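Drorel Reef Survey Kit, second version

The Drorel kit is sold for shallow intertidal and reef-flat surveys. It contains a folding quadrat, 50 cm a side, a 42 m fibreglass tape, a slate and a set of colour reference cards for scoring bleaching. I used it on the outer flat at Hà through November, alongside the older Holtus frame our group has carried for years.

The quadrat locks square at all four corners and stayed square in moderate surge. It is slightly buoyant - two dive weights fixed that. The tape markings are legible to 24 m, after which the print thins noticeably. Hằng Âu scored the same colonies with both sets of cards and found the Drorel browns easier to separate at low tide. 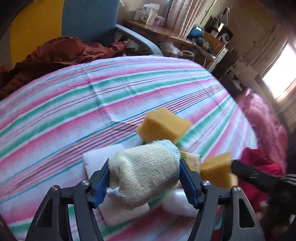
Can the quadrat be used on branching coral?
Only with the legs fitted, which hold it clear of the colony. They are sold separately.

The slate is the weak part. Pencil ghosts remain after scrubbing, and the clip corroded at the hinge. Trinh Quách swapped it for a Dallar slate, which fits the same lanyard.

Price as tested was $84, without legs. Rinse the corner locks in fresh water and store the frame unfolded.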